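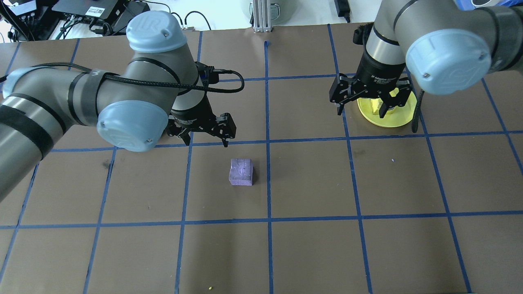 **Ticket 426: Nachtsicherung auf `ternano` bricht mit Timeout ab**
Status: geschlossen
Priorität: mittel
Bearbeitung: Luana Batista
Betroffene Systeme: `ternano` (Dateiserver), `gorier` (Sicherungsziel), `calvo` (DNS, DHCP)

## Meldung

Der Sicherungslauf um 02:00 Uhr endet seit dem Umzug von `gorier` in das neue Subnetz mit Exit-Code 12. Kleine Freigaben (`/srv/vorlagen`, `/srv/scan`) werden vollständig übertragen. Bei `/srv/projekte` steht die Übertragung nach wenigen Minuten still und wird vom Server beendet:

```
rsync: connection unexpectedly closed
rsync error: error in rsync protocol data stream (code 12)
```

Ein manueller Start am Tag zeigt dasselbe Verhalten. Last auf beiden Systemen unauffällig.

## Geprüft, ohne Befund

- Plattenplatz auf `gorier`: 38 % belegt, Inodes ausreichend.
- SMART-Werte beider Platten in `gorier` fehlerfrei.
- SSH-Schlüssel und `known_hosts` nach dem Umzug neu verteilt, Anmeldung ohne Rückfrage.
- Namensauflösung über `calvo` liefert vorwärts und rückwärts die neue Adresse. Alter Eintrag gelöscht, Cache geleert.
- `--timeout` von 270 auf 900 Sekunden erhöht. Abbruch kommt später, sonst keine Änderung. Wert zurückgestellt.

## Eingrenzung

Ping mit Standardgröße läuft ohne Verlust. Mit gesetztem DF-Bit und voller Nutzlast kommt keine Antwort:

```
ping -M do -s 1472 gorier -> keine Antwort
ping -M do -s 1410 gorier -> Antwort
ping -M do -s 1411 gorier -> keine Antwort
```

Die Pfad-MTU liegt damit bei 1438 Byte. Zwischen den Subnetzen steht der Router `ekar`, der den Verkehr über einen Tunnel führt. `ternano` sendet weiterhin Pakete mit 1500 Byte und erhält keine ICMP-Meldung »Fragmentation needed«. Im Regelwerk von `ekar` wird ICMP in Regel 14 pauschal verworfen. Die Regel stammt aus der Erstkonfiguration und war vor dem Umzug für diese Strecke nicht wirksam.

Das passt zum Fehlerbild: Verbindungsaufbau und kleine Pakete gehen durch, volle Segmente bleiben hängen. Warum `/srv/scan` trotzdem durchläuft, erklärt sich aus dem Protokoll. Dort gab es in den betreffenden Nächten keine geänderten Dateien, übertragen wurde nur die kurze Dateiliste.

## Maßnahmen

1. Auf `ekar` vor Regel 14 eine Ausnahme für ICMP Typ 3 Code 4 eingefügt.
2. MSS-Clamping auf der Tunnelschnittstelle aktiviert:

```
iptables -t mangle -A FORWARD -o tun0 -p tcp \
 --tcp-flags SYN,RST SYN -j TCPMSS --clamp-mss-to-pmtu
```

3. Gleiche Regel für die Gegenrichtung (`-i tun0`) mit festem Wert 1398 gesetzt.
4. Regelwerk gespeichert, `ekar` neu gestartet, Regeln nach dem Start vorhanden.

## Kontrolle

Manueller Lauf von `/srv/projekte` am 13. Juni 2021, Exit-Code 0, Dauer rund 9 Minuten. Im Mitschnitt auf `ternano` keine wiederholten Übertragungen voller Segmente mehr. Die beiden folgenden Nachtläufe ebenfalls mit Exit-Code 0. Stichprobe aus `/srv/projekte` zurückgesichert, Prüfsummen identisch.

## Offen

- Die Überwachung wertet nur aus, ob der Lauf gestartet wurde. Exit-Code muss mit in die Abfrage, eigenes Ticket angelegt.
- IPv6 ist auf der Strecke nicht in Betrieb. Vor der Umstellung im September die ICMPv6-Regeln auf `ekar` prüfen, insbesondere »Packet Too Big« (Typ 2).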